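I Rented a Chore Robot for a Month: the Ulholm Two, Reviewed

Posted in: Home & Workshop

I have wanted a robot to do my chores since I was seven, so when Ulholm opened up monthly rentals on the Two I signed up in the time it takes to microwave a burrito. $896 for the month, plus a $125 deposit that I did get back (more on the scratch later). I had it through most of November, split between my house and the little frame shop I run with Keith Tipoki, and I kept notes on my phone the whole time, some of them pretty cranky. I paid for all of it myself.

Quick version if you're in a hurry: it's good at tidying, it's weirdly good at one shop job, it's bad at cabinets, and I would not buy one this year. Longer version follows, because I had a lot of fun with this thing and I want to talk about it!

What you get

One arm on a rolling base, a gripper, a charging dock, a tablet, and a fat binder that I never opened. Setup took me an evening. The tablet walks you through driving the base around each room so it can learn where stuff is, and then you name things. "Couch." "Hamper." "The bad drawer." It took all my names without complaint, even the rude one.

The base is wider than I expected. It fits through my doorways but not past the end of my bed, so the far side of the bedroom stayed a human job. Measure first. I didn't.

Battery was fine for the house. At the shop we ran it down by lunch most days and it had to go sit on the dock while we ate, like a third coworker.

Laundry

Everybody asks about laundry so let's do it. It will pick clothes up off the floor and put them in a hamper, and it does this well, and I loved it. Jeans, towels, kid socks, no problem. It missed a black sock on a black rug for three days straight but so did I.

Folding is another story. It folds washcloths. It folds dish towels. It will fold a T-shirt if you lay the T-shirt out flat for it first, at which point you have done most of the folding. One load took it the better part of the morning, and I'd have been done before my coffee got cold. Fitted sheets, it gave up on and said so on the tablet, and I felt very close to it in that moment.

Dishes

I only let it unload, never load. Plates and bowls, great. Mugs, great, and it puts the handles all facing the same way, which made me unreasonably happy. Silverware it drops into the tray one piece at a time. I turned that off after two nights.

It broke one glass in the whole month. I broke two, so I have no room to talk.

Cabinets and low storage

OK, so this is where I got grumpy. My big hope for the Two was low cabinets and cubbies, all the down-on-your-knees stuff. My knees are not what they were. Stuff rolls to the back of those spaces and dies there, and going in after it is exactly the kind of job I want to hand off to a machine and never think about again.

The trouble is that an arm takes up room. You and I can fold ourselves in half, stick one hand in sideways and feel along the back with our fingertips while looking at something else entirely. A robot has to bring its whole wrist along, and the wrist is chunky, and once it's in there it is blocking a good part of its own view. Add wood panels on the sides and hinge hardware sticking out right where you'd like to swing wide, and it gets slow and careful in a hurry. 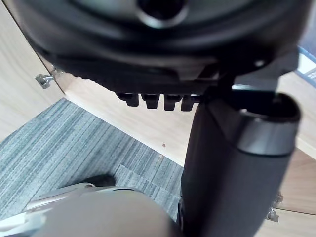

Gripper's-eye view of a tight spot: pale wood panels, little metal hinge brackets, striped carpet, and a whole lot of gripper.

Look how much of that view is the machine itself. Then think about doing a job back there through it.

In my own cabinets the Two would creep in, stop, back out, creep in again at a new angle. Sometimes it got what I'd asked for on the second or third go. A lot of times it parked itself and sent me a message saying it needed help. I set up a little test with a rubber ball, a sponge and a roll of tape, 18 tries all told, moving the stuff around each time. It came out with the right thing on 11 of them. The ball was the worst. It would nudge the ball, the ball would roll, and we'd be off on another tour of the cabinet.

Hinges gave it fits too. It can open a door just fine if it's the kind with a nice big bar handle. Little knobs, maybe. But once the door is open it doesn't seem to think very hard about the hinge side, and that's how I got my scratch, a shiny line down the gripper where it dragged along a bracket on the way out. Ulholm let me off on the deposit. Magdy Tawfik, the support guy I dealt with (very patient, answered at 9 p.m.), told me to tell the tablet which side the hinges are on for each cabinet. I did, and it helped some. I'd have liked that to be in the setup and not in a late-night chat.

Carpet, by the way: fine. I was worried about it picking small things up off of carpet and it mostly managed. Hard floors were a bit worse, if anything, because things skate.

At the shop

We do picture frames, mostly, with a bit of cabinet repair when it's slow. Keith was against the whole idea and stayed against it for about a day and a half.

What won him over was sorting offcuts. We make a mountain of short pieces of molding and they all go in bins by profile, and neither of us ever wants to do it. You show the Two one piece for each bin and off it goes. It isn't fast. But it did it while we were doing things that pay, and by the end of the first week the offcut corner was the cleanest part of the building. It got the two skinny profiles mixed up pretty often, so we combined those bins and moved on with our lives.

We also tried it on screws, putting hardware packs together, four screws and two hangers to a bag. No. It can pick up a screw. It can't pick up only one screw with any kind of regularity. I asked it for 50 bags and quit checking when I hit the fourth bad one in a row.

Sweeping was decent once we taped the broom handle so it had something fat to grab. It leaves the corners. Holding the other end of a long board was a flop, it wants to know where the board is going and so do I, half the time.

And we never let it near the saw. The binder says not to, I'm told.

How it compares

I've only used one other, the Wosmont my friend Jolien Van Rooij has at her place. Hers has a slimmer wrist and it does better in tight spots, I have to say. I watched it fish a pen out from the back of a bookshelf and I was jealous. But it's weaker (it struggled with a full milk jug) and it talks, constantly, and you can't make it stop, only turn it down. Jolien says you get used to it. For laundry pickup and dishes I'd take the Ulholm. If your house is all nooks and built-ins, go try the Wosmont first.

So can they do chores yet?

Some! More than I figured, if I'm being fair. Anything out in the open, at a comfortable height, that you can pick up in one grab, it can do, and it'll do it while you're at work. I came home to a clear living room floor most days for a month and I got used to that real fast. The first evening after it went back I stood there looking at the shoes.

But the jobs I'd pay the most to get rid of are the cramped, bendy, reach-around-the-corner ones, and those are the ones it's worst at. Same in the shop. Give it the big bins, keep the little screws. And at the rental price I could have somebody come clean my house a bunch of times, and that person would do the cabinets, the fitted sheets and the far side of the bed.

What I liked
Floor pickup, every day, no nagging
Mugs
Offcut sorting at the shop
Support people who answer

What I didn't
The bulk of the wrist in small spaces
Needs you way too often once it's inside a cabinet
Base is wide
Small hardware, forget it

I'm giving it three out of five. If they put a skinnier gripper on it I'd rent it again tomorrow, and Keith has already asked me twice when it's coming back.

Comments

Keegan Dunstan
Did you try it on a dishwasher with the lower rack pulled all the way out? Mine only does the top rack and I can't figure out if it's a setting.

Reply from author
Yep, both racks. Go into the room map and redraw the dishwasher with the door down. Mine ignored the bottom one too until I did that.

Tipene Kingi
How loud is it? We have a baby and I'd want it going at night.

Reply from author
The arm is quiet, the base hums a bit on tile. Through a closed door I couldn't hear it. The mugs you'd hear.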